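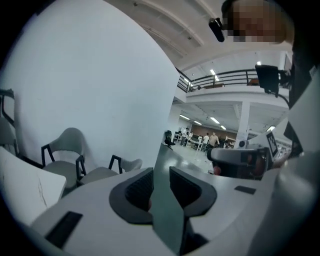

Am Tag der offenen Tür bei Jidine in Drestholm durften 16 Kinder einen halben Tag lang lernen, wie ein Roboter das Greifen lernt. Ein Roboter weiß am Anfang nichts von Tassen oder Löffeln. Ein Mensch muss ihm die Bewegungen zeigen, und dafür nimmt er einen Greifer in die Hand. So ein Greifer hat zwei Finger, die einander gegenüber stehen. Innen an den Fingern sitzen schwarze Polster. Das rechte hat kleine Rippen, ähnlich wie die Sohle von einem Turnschuh. Fass einmal deine Schuhsohle an, dann verstehst du, wozu Rippen gut sind: Sie rutschen nicht so leicht.

Warum nur zwei Finger?
Das hat Nafula gefragt. Frau Stanciu, die Ingenuerin ist und die Führung gemacht hat, gab ihr als Antwort eine Aufgabe: »Heb einen Radiergummi auf, nur mit Daumen und Zeigefinger.« Das ging sehr gut. Für viele Dinge genügen zwei Finger.

Was bedeutet das schwarz-weiße Quadrat?
Über dem zweiten Greifer sitzt ein Quadrat mit einem Muster. Man nennt es Marker. Eine Kamera kann das Muster erkennen, und der Computer rechnet aus, wo das Quadrat ist und wie schräg es steht.

Wie oft muss man üben?
Sehr oft! Für die Aufgabe »Becher auf den Teller stellen« haben die Leute bei Jidine 1572 Bewegungen aufgenommen. Octavio wollte wissen, ob das nicht langweilig wird. Ein bisschen schon, sagte Frau Stanciu, darum wechseln sie sich ab.

Probiere es zu Hause
Nimm eine Küchenzange und lege damit fünf Nudeln in eine Schüssel. Danach nimmst du eine Weintraube. Merkst du, dass du bei der Traube vorsichtiger drückst? Das muss der Roboter auch lernen.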